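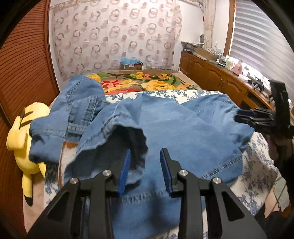

Denim item before folding. Open end at left, stitched band beside it.

Notebook, garment folding, bedroom surface
December 15, 2021

Purpose today: write down a folding sequence for mixed laundry on a made bed. The Demadura sheet we have been using was written for a hard table and it does not carry over. On a table the cloth slides when you square it up. On a bed it drags the cover along with it, and the first fold ends up crooked.

Two items covered in this entry, one heavy (light-blue denim) and one light (light blue, soft, either a T-shirt or a pajama top; the Dalus list has it down as "top, blue" and I will keep to that). Both were put on the bed unfolded.

Denim

The difficulty with denim is finding out what is on top of what. Bunched up, the double stitching is the best guide. It stays visible when the rest of the fabric has collapsed into creases, and it can be followed with a finger back to something recognizable. The faded patches are no help, as they do not line up with any edge.

Sequence as it stands:
Locate the thickest stitched band and pull it clear.
Find an open tubular end. Put a hand inside and open it out, then press it flat.
Work from the open end back toward the band, smoothing away from the body.
Lay the matching parts on each other, seam on seam.
Fold in half, then in half again. Stop there. A third fold springs open on a soft surface.

Time limit for the denim stays at 600 seconds, which is generous. The limit in the Fragkou version was 341 and I have never found out where that number came from. If anyone has the original, please staple a copy in here.

Plush toys: the sheet says to clear the surface first. I would change this to "clear the half you are folding on." The yellow one with the black tips was lying right up against the denim, and a toy is easy to roll into a pile of clothes by mistake. Revised wording goes in the next issue.

Top, blue

Light cloth has the opposite problem. It flattens with almost no effort but will not stay where it is put. Pick it up by a hem or a seam, never by the middle of a panel. The ribbed hem is stiffer than the rest and gives a straight reference line. The gathered cuff has to be pulled out by hand before folding or it leaves a lump in the finished stack.

Contrast is worth a remark. A dusty blue garment on a white blanket with blue flowers is hard to read at the edges, and the crumpled parts are worse. The beige cover with the large flowers is busier but the blue stands out well against the tan. For light blue items, fold on the beige side.

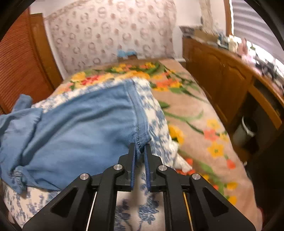 Open points

Stack height. Astness gives a shelf clearance of 100 mm for folded tops and does not mention denim at all. Measure the denim after the second fold and write it here.

Bed cover. Try one run with the blanket pulled tight and one with it left as is. Expect less drag with it tight.

Fold count for the top. Currently three. Two may be enough if the cuffs are turned in first.

Lot 500 is still unsorted. Carry over to March if it is not done before the break.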